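Gripper hygiene around real food, what's your rule?

kruger_bench
We're writing a house rule for pick and place with real food and I'd like to steal from people who already have one. Right now ours says "clean fingers before food" and everybody reads that differently. One person wipes once in the morning, another wipes every 48 cycles. Nothing we handle gets eaten, by the way.

mphox
If nothing gets eaten, why bother? Keep the crumbs off so your grip stays consistent and move on. We did 400 picks at Flokthorpe on one wipe-down and the numbers were fine.

pernton_pete
Disagree with Mpho, sorry! Glaze gets tacky fast and then your release is garbage. Also people copy what they see. If the demo area is sloppy, the real line ends up sloppy too – I've watched it happen. Our rule is 70% alcohol on the fingers every time the food changes, and the food never goes back in the kitchen fridge.

mphox
Every time?? You must go through a lot of wipes.

pernton_pete
Around 100 a week, lol. Cheap compared to redoing a run.

kruger_bench
OK, that's useful. I like tying it to the food change, much easier to check than a cycle count. The other thing we argue about is the tabletop. I want food to start on the plate and end on the plate, but half the team likes bare table starts for the harder grasps.

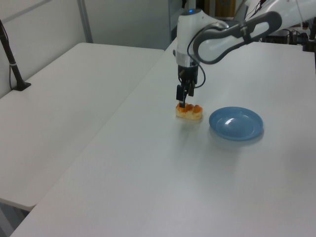
So my draft says bare table is allowed if the surface was wiped that session and the item gets tossed at the end. Fingers come in straight down, slow for the last bit, and stop short of the table. Too strict?

mphox
The slow part I'm fine with. Tossing it after one session seems wasteful, bread lasts a couple of days.

ruairi_m
Toss it. Stale bread grips differently anyway, so you'd be mixing two tests. And write the date on the log sheet, we forgot that all through November.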